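Drawing From Life, Section 602
Handout 3: Pale things on a dark table
Samira Khasawneh, Room 291

Okay, so this week we leave the plaster cones alone and draw some lumpy stuff. I know a few of you were just getting comfortable with the cones. You'll survive! Lumps are more forgiving than cones anyway, because a cone with one wrong edge looks wrong to everybody, and a lump with one wrong edge is still a lump.

What to bring: two soft pencils (the Zarnell set from the supply list is fine, so is whatever was in your kitchen drawer), a kneaded eraser, and a pad with some tooth to it. If you bought the Hattar pad, use the rougher side. Leave the blending stumps at home this time, please. I want to see your marks.

Start with the big dark

Most beginners look at a pale object on a dark table and start drawing the pale object. I did this for years. You get a careful outline, you put some gray wrinkles inside it, and then you find that your white thing doesn't look white at all, it looks like a gray thing on white paper, which is what you've drawn. The table is doing the work of making it look bright, so the table has to go in early.

Squint until you can hardly see. Everything should fall into a few big shapes, and the largest of them is going to be the tabletop. Block that in with the side of the pencil, fast, no fussing, and leave the pale shapes as bare paper. Go right up to the edges and let them be ragged. 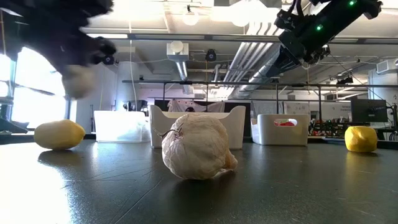 Fig. 1. Wrinkled white form with a yellow one on each side, dark tabletop, window light from the left.

Now, the glare. A glossy table in window light is hardly ever one even dark. With the windows on the left, the lower left of that tabletop goes pale, and if you paint or draw what you know (dark table!) in place of what you see (bright patch!), you lose the shine completely. Put the glare in as a shape with its own edge. It can be nearly as light as your lightest object, and that will feel like a mistake while you're doing it. Keep going.

This also sets up a problem I'd like you to think about before class. If the glare is very bright and the object is very bright, which one gets the bare paper? My own answer is that I give it to whichever one I want people to look at first, and I lay a thin veil of tone over the other. Raphaël Ferrand, who teaches the evening section, disagrees with me and says you match what's in front of you and let the viewer sort it out. Try it both ways and see which of us you'd like to argue with.

Wrinkles, and how few of them you need

A crumpled, papery surface is a trap for anybody who likes detail. You start at one crease and an hour later you've drawn every crease and the whole thing has gone flat as a map. What happened is that all those little lines came out the same strength, and the roundness underneath got lost.

So do the roundness first. Pretend the surface is as smooth as an egg and shade that: lighter toward the light, a bit darker as it turns away, a soft shadow right below where it meets the table. Then pick the creases that sit where light changes to shade, and draw those. Leave the ones in the bright part almost alone. You can suggest them by lifting a little tone with the eraser.

Any thin dark strand that pokes out goes in last, in one stroke, from the shoulder. Practice it in the air a couple of times, then do it. If you miss, you miss. A wobbly corrected strand looks worse than a confident one in slightly the wrong spot.

The yellows

We're working in pencil, so you don't have yellow. What you have is a value, and yellow's value is sneaky. It feels bright, so people leave it nearly white, and then the white object has nothing to beat. Hold your pencil up next to it and squint again. The yellow ones should drop a step below the white, and the shaded sides more than that.

They don't get the same treatment as each other, either. A smooth, long shape wants slow, even shading that follows the length of it. A blocky or bumpy one wants planes: decide where the top turns into the side and make that change visible, even if you have to push it a bit. Digby Tapsell did a lovely potato last term with nothing but flat patches, no curves anywhere, and it looked heavy enough to stub your toe on.

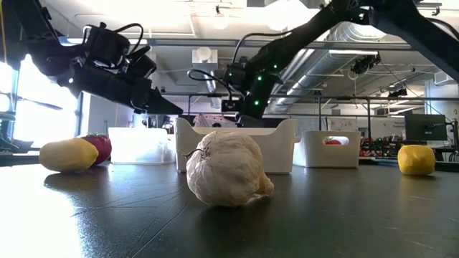 Overlaps are your friend here. When a dark round thing sits partly behind a light one, you get depth for free, and all you have to do is not spoil it. Don't leave a polite little gap between the two. Run the dark tone right up to the front shape and let it carve the edge for you. I don't want to see a line there. If I see a line I'll come over and smudge it (you've been warned).

Shadows on a shiny surface are two things at once, a shadow and a reflection, and they tend to melt together right under the object. Keep the darkest dark in the narrow strip where the object touches down. As you move away from it, soften. A yellow object can throw a dull, yellowish reflection on the table too, and in pencil that's simply a slightly lighter patch inside the dark.

Background

White bins behind a white object, what a nuisance! It's a really useful nuisance, though. Where pale meets pale, look for the spot where the edge disappears, and let it disappear. Where the object has the darker gap between bins behind it, let the edge be crisp. Keep the bins simple, with straight sides and dipped rims where you see them, and a lower contrast than anything on the table. I'd skip the fine scratches on the tabletop too, or put in one or two that lead the eye somewhere useful.

For the session

We'll do a 45 minute drawing after the warm-ups, with a break whenever your shoulder starts complaining. Warm-ups are quick value thumbnails, 16 of them, each no bigger than a matchbox, three tones only. Yes, all 16. The first few are always terrible and I don't collect them.

Hussam Bitar has the key to the flat files if you need paper. Bring your February homework as well if I haven't seen it yet, and put your name on the back in something darker than a 4H.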